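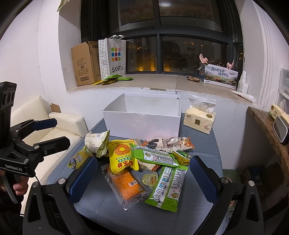 Photo: B. Soltani

Gistcombe bench notes, July, started 8:40 am

Cracker moisture, batch 5. Same recipe as last time except the dough rested overnight in the cold room. Behrouz rolled and cut, I ran the oven.

Oven is the Claltetti again. Set to 200 C, but the back left corner still runs hot and the tray had to be turned halfway. The crackers from that corner are in their own tub, marked with tape. Do not mix them in with the rest.

Weights before and after baking:
Dough on trays 1,884 g
Crackers after cooling 1,397 g

Loss is 487 g, or just under 26 percent. Batch 4 lost more than that and was brittle at the edges. These snap cleanly but the middles of the thicker ones bend a little first. I think the rolling is the problem – the dough sheet was thicker on the side away from the handle. Behrouz thinks it is the overnight rest. We can settle it by baking a rested and an unrested sheet from one mix.

Cooling was on wire racks with the window shut. I forgot to write down the room humidity at the start. At 11:15 it was 58 percent, so use that with care.
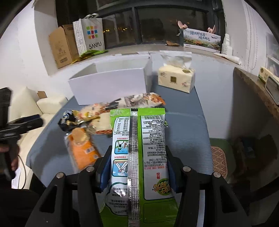

Category: Packaging / moisture

Went through shop snacks for ideas on how to close the bags. The green one has a crimped silver seam running down the back, between the printed panels. Ours only have a flat heat seal across the top, and two of the batch 4 bags opened when squeezed. Asked the supplier for sample film with a back seam, no answer yet.

Storage test: one bag sealed and left on the shelf, one clipped shut, one tub with a loose lid. Weigh all three every morning on the small balance. The big one drifts when the fridge compressor starts.

Also noted that the salt on top falls off in the tub. Brush with water before salting next time, less than we used on batch 3, which went spotty.

To do: re-level the roller, buy tape, check the oven thermometer against the spare. Behrouz has the spare in his drawer.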